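Infant Head Shape Clinic, Flaleck Family Health Center
Progress report to the Jelley Fund
Covers April through September

Prepared by Ileana Crăciun, program manager

Where we are

The clinic opened its second exam room in May and has run on the full schedule since then. We now see babies from Flaleck and from Dostum, where the nearest pediatric specialist is a long drive. Vasylyna Bilyk, our physical therapist, leads both sites.

Over the period we screened 1414 infants during regular well-baby visits. Most needed nothing beyond advice on tummy time and changing the side they are laid down on. Families with more concern were booked for a full measurement visit, and the wait for that visit is now 9 days. Our agreement with you set a limit of 15, so we are inside it, though August came close while one therapist was on leave.

Torticollis referrals

Tight neck muscles remain the most common finding in the babies we measure. Parents are shown stretches at the first visit and come back two weeks later. Attendance at that second visit is weaker in Dostum than in Flaleck. Parents there told us the morning slots clash with the bus, so from July we moved three of them to after 2 p.m. It is too early to say if this has helped.

We also rewrote the home exercise sheet. The old one used terms like "lateral flexion" that parents kept calling us about. The new one is a single page in larger type.
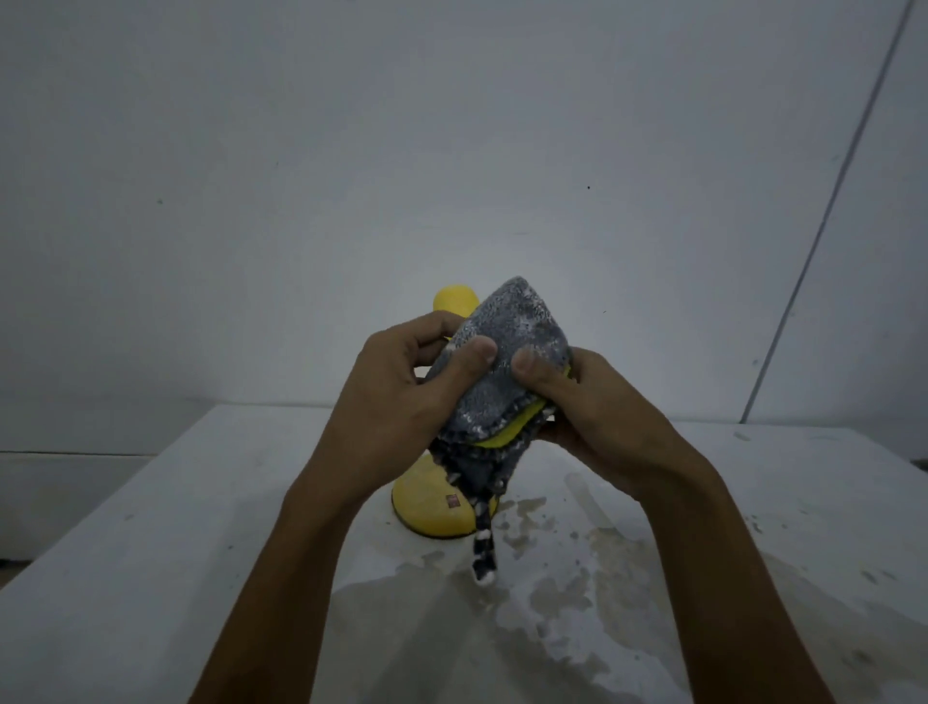 Suspected craniosynostosis

Seven babies were sent to the craniofacial team at Yatsenko Children's Hospital with a possible early closing of a skull seam. All have been seen. Some are still waiting on imaging results, and we will give outcomes in the next report once the hospital letters are in.

The referral form now goes by secure fax and by portal. One form was delayed in June when it was sent only by portal to an inbox no longer in use. The family was called the same afternoon the mistake was found, and the baby was given the next open appointment. We have removed the old address from the system.

Staff training

Nurses at both sites finished the measuring course. Vasylyna checked each nurse's caliper readings against her own, and two nurses repeated the session. New hires will take the course in their first month.

Budget

Spending is on plan except for travel, which is over because of the extra trips to Dostum. Supplies are under. 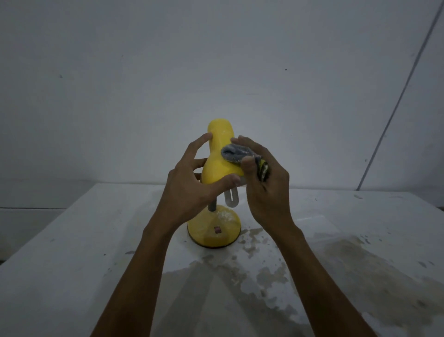 We ask to move the unspent supplies money into the travel line for the rest of the year. No change to the total is needed. A revised budget sheet is attached.

Next six months

Hire a part-time interpreter for Dostum
Add a phone check-in one week after the first visit
Report results for the babies referred to Yatsenko
Decide with you if the afternoon slots should stay

Please send questions on the travel request to me before the October board packet goes out.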